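Furnbridge listing alerts: four months of looking for a house

I signed up for Furnbridge in the spring, when my wife and I started looking for a three bedroom place near Sternar. The pitch is that you see new listings before everyone else. I had my doubts and I still have them.

Of the 34 alerts I got, 8 were for homes already under contract. One "cozy ranch with mature trees" had no photos of the kitchen at all — you can guess how the kitchen was.

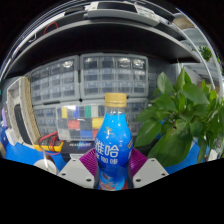

Last updated: August

The map search is decent, I'll give it that. The commute filter is not. It put a house at 20 minutes from my office, and on a weekday morning I was still sitting on the bridge at 40. Support (a Jelle Cuypers) wrote back that times are "estimates."

It costs 230 a year, and our agent sent most of the same houses for free, often the same afternoon. I've turned off the renewal.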